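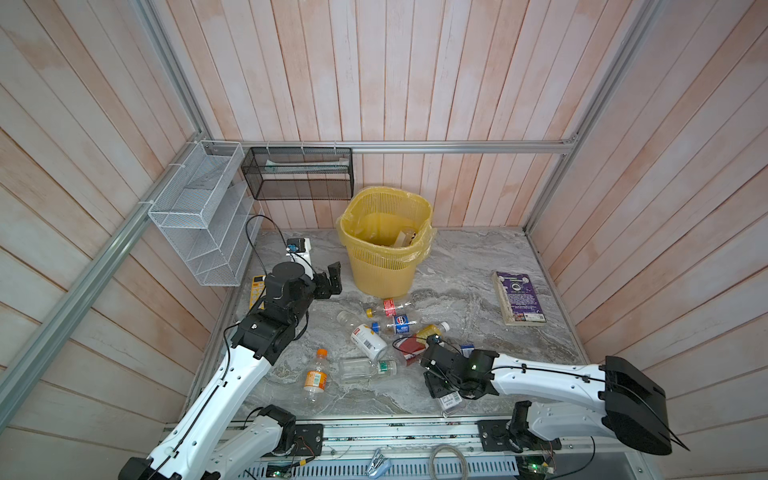

Brondier two-arm bench kit: a long play with the tidy-up package

October
By the Devatport Bench Notes desk

Print this page | E-mail this page

I've wanted a two-arm setup on the bench for ages, so when the Brondier kit turned up at our Devatport workshop I cleared the good corner for it and told everyone else to find somewhere else to eat lunch. We've had it long enough now that the shine has worn off and the annoyances have settled in, and I reckon that's the right moment to write a thing up.

What you're buying is two arms, a base rail with the mounting plates, a wrist camera for each arm and a licence for Drumov, the software that records your demonstrations and trains on them. Walls, floor and clutter are up to you. We went with timber planks and a marble-look floor (I love it, the others say it looks like a bathroom), and the arms live bolted along the front edge so they both reach in towards the middle.

Putting it together

The manual is 122 pages and I'd say a third of it is safety notices in languages I can't read. The English bit is decent. The aluminium rails go together with one hex key and no swearing, the mounting plates line up first go, and the arms are light enough for one person to hold while fiddling with the bolts. I got from boxes to first wiggle in an afternoon, with a proper tea break.

Cabling is where it gets scrappy! There's a run of black cable along each arm, another looping around at the wrist camera, and then the boards sit out in the open along the base rail with no cover at all. I'm fine with that in a workshop. I would not be fine with it in a classroom, and for this money there should be a lid. You'll also want your own bag of cable ties. I used a fair few just hanging the white mesh organiser off the rail, and what's in the box ran out well before that.

The bin job

Brondier sells a few task packages on top of the base kit, and we got the tidy-up one. Basically you scatter rubbish over the floor, pop a bin at the back and teach the arms to clear up. Ours is a cheap yellow wastebasket with the slatty sides and a yellow bag in it. For rubbish we raided the recycling: drink bottles with all sorts of caps and labels, a supplement bottle, some little cartons, plus a purple paperback to see how it'd cope with something flat.

You teach it by driving the arms yourself and recording each run in Drumov. The package says 20 demonstrations will get you going. It will get you going, sure, in the sense that the arms set off in a promising direction and then shut their fingers on thin air next to the bottle. We ended up at nearly 300 before I'd have shown it to a visitor. Budget a few evenings and a podcast.

After that it got a lot better, and I'll admit I cheered at one point. Bottles lying on their sides are its favourite thing. It comes in from above, closes around the middle and off it goes. Labelled ones were easier than plain clear plastic for us, and empties on the grey swirly floor still catch it out when the light's low. If I were doing it again I'd pick a floor with no pattern (don't tell the others).

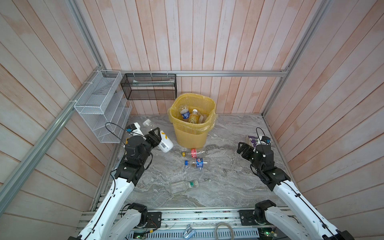
Three containers in the bin, and a jug still to go by the left arm.

The big white jug was the hardest of the lot. The gripper opens wide enough for the neck but not for the body, so unless the jug's facing the right way you're stuck. Small cartons go fine most of the time. The paperback I gave up on. Two fingers and a flat book on a hard floor just don't get along, and the manual does warn you.

What I liked about having two arms is the reach. Left side looks after left, right side looks after right, and things in the middle go to whichever you taught to fetch them. They don't coordinate much beyond that. I had a go at teaching a handover from one arm to the other and could only get it working on the supplement bottle, and then only when I set it down exactly so.

Drumov, and the noise

Drumov is lovely to record in and a bit of a pain everywhere else. The camera views sit next to each other, you press one pedal to start and one to chuck out a bad take, and that's your whole workflow. But renaming a batch of recordings means doing them one at a time, and the export screen forgot my folder every single time I opened it. A training run on our machine took 56 minutes, so plan on that being a cuppa and a sandwich.

Noise is a soft whirr plus a click when the grippers close. You can talk over it easily. The little green lights on the boards stay on while it's powered, and I've come to like that as I can see from the door whether I've forgotten to switch off.

I also tried the Fu finger pads, sold separately. They're a grippier replacement for the stock ones. Good on smooth bottles, terrible for picking up dust, and they need a wipe every session. I've left the stock ones on.

Would I buy it?

For a workshop or a uni lab, yep, and I'd get the tidy-up package too, mostly for the recording templates that come with it. At home, only if you've got a bench you can give up permanently, as packing it away means recalibrating both wrist cameras and that's my least favourite job of the lot.

Good: easy assembly, nice recording pedals, handy reach with both arms
Not so good: exposed boards, stingy on cable ties, optimistic demo numbers

Recent reviews
- Fu finger pads, three months of wiping
- Drumov on an old laptop
- Benchtop rails compared
- Which hex key set we keep going back to

Print this page | E-mail this page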